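Elleck Inn to Keep Room Phones as Landline Switch Nears

August 20, 2019

The Elleck Inn will keep corded telephones in all 30 of its guest rooms when the local phone company retires its copper lines in October, the hotel said Tuesday.

Brudico, which provides phone service to the town, is moving its remaining 1362 copper customers to fiber. Homes and small businesses will get an adapter that lets most older phones work on the new line. Larger customers with their own switchboards have to arrange the change themselves.

The inn looked at dropping room phones altogether, as two other hotels on Sembiring Road did last year. It decided against it after checking its front desk records. Guests made 14 calls a day to the desk from their rooms in July, most of them for towels, wake-up calls and late checkout.

Cell coverage was the other concern. The signal is weak on the side of the building that faces the hill, and the inn wants guests there to be able to reach 911.

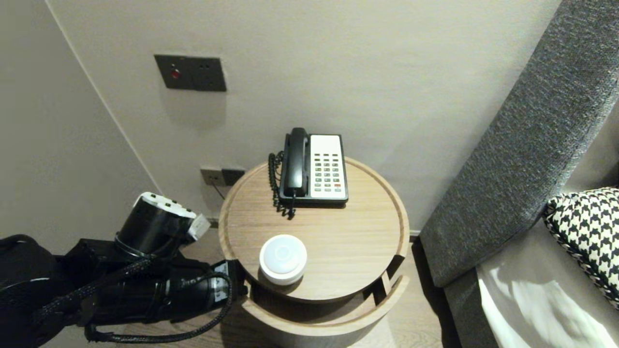 Fabrice Caron said he would have taken the phones out, as the new switchboard costs more than the calls are worth, but that he understood the point about emergencies. Josiane Marty said older guests ask for a room phone when they book.

Work on the switchboard will take 3 days. Brudico will hold a question session for other customers at the library in early October.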